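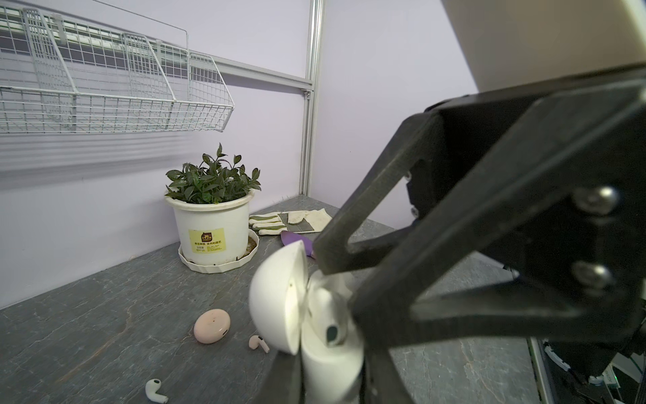

Garage tips: storing an older car over winter

Fill the tank and add stabilizer, then run the engine 10 minutes so treated fuel reaches the carburetor. Change the oil before storage if it has more than 1,000 miles on it.

Disconnect the negative battery cable first.

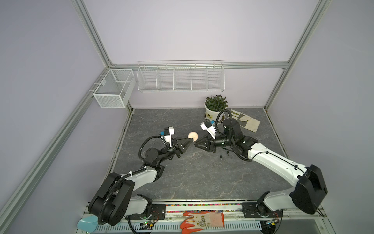
Raise tire pressure by 7 psi and note the original figure on masking tape on the dash. Reset it in April, before the first drive.

Revathi Devadiga, 12/24/24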